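I've been living with the Vitia Duo grinder since April, and I think I've put enough beans through it now to say something useful. Short version for the impatient: I like it a lot for drip and batch brew, I like it less for espresso, and the hopper lid drives me up the wall.

Some background. I run the coffee side of a small bakery and lunch counter in Trenavbridge. We're not a fancy coffee bar. Most of what we sell is drip, in big paper cups, to people who are already late for work, plus a steady trickle of lattes after ten. Our old grinder was a hand-me-down that sounded like a gravel truck, and when the motor started smelling hot on a Wednesday morning with a line out the door, I ordered the Duo that same night. It cost me $812 with shipping, and it came with two spare gaskets, a brush and a very thin manual.

## Setting it up

Easy! You drop the hopper on, give it a quarter turn, plug it in, and set your doses. There are three dose buttons and you program each one by holding it down until you've got the amount you want in the basket. Mine took a few tries per button (the manual says to hold for two seconds before it starts learning, and I kept letting go too early), but once they were set they stayed set, even after a power cut.

It's also narrow, and I can't tell you how much that matters to me. The old one hogged the counter so badly that the sugar and lids had to live on a cart. My coworker Mebrat Sisay measured everything twice before I was allowed to order, and she was right to, because the hopper is taller than the photos online make it look. If you've got shelves over your counter, check the height with the lid open as well as closed. 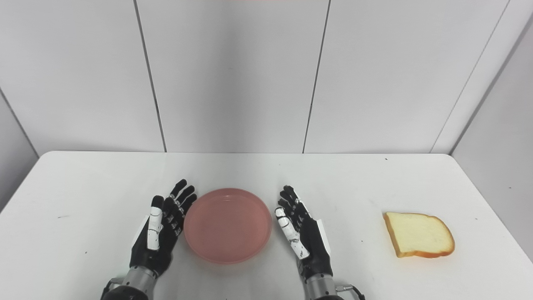 ## Grind quality

For drip it's great. The grounds come out even and fluffy, and I'm getting a fuller cup from the same beans - Flinness, their medium house roast, which we've bought by the case for years. I went two clicks coarser than my old setting and the bitterness at the bottom of the pot went away. A couple of regulars asked if we'd changed coffee, and I took that as a compliment.

Espresso is where I get grumpy. There are 14 grind settings, and the finest four are the only ones that make sense for espresso. The jump between them is too big. On three my shots run slow and harsh, on four they gush, and what I want is right in the middle. You can fudge it by changing your dose a little, and that's what I do, but if lattes were most of my business I'd be annoyed every single day. Iulian Ilie, who pulls shots for us on weekends, has pretty much given up on it and brings his own hand grinder for the decaf.

## Noise and speed

So much quieter than what we had. You can hold a conversation next to it, more or less. A full batch-brew dose takes longer than I expected, long enough to rinse a pot and put the filter in, so in practice I don't mind. At the morning rush I start the next dose before the current pot has finished and it keeps up fine.

It does throw a bit of chaff around, mostly with darker roasts. I wipe down after every few pots.

## Cleaning

The top burr lifts out with no tools, which I love. Brush it, brush the chamber, put it back, done before the kettle boils. The chute is harder. It has a bend in it where grounds pack up, and the brush they give you doesn't reach, so I use a long bottle brush from the dollar store.

The hopper lid, though. It's a push-fit with a tiny rubber lip and it pops off if you so much as bump it with a scoop. Mine has been on the floor more times than I'd like to admit. I wrote to Vitia and got a nice reply from Lingyun Ding in their support team, who sent me a newer lid for free. It's a little tighter! Still not great.

## Would I buy it again?

For our counter, yes. We've made around 3,000 pots' worth of grounds with it and the burrs still feel sharp, and the motor hasn't so much as grumbled. I'd tell a diner, an office or a church kitchen to get one. If you mainly make espresso, look for something with stepless adjustment and expect to pay more.

Four stars out of five. I'm taking the whole star off for the lid and the espresso settings together, and if they ever sell a lid with a proper latch I'll be first in line for it.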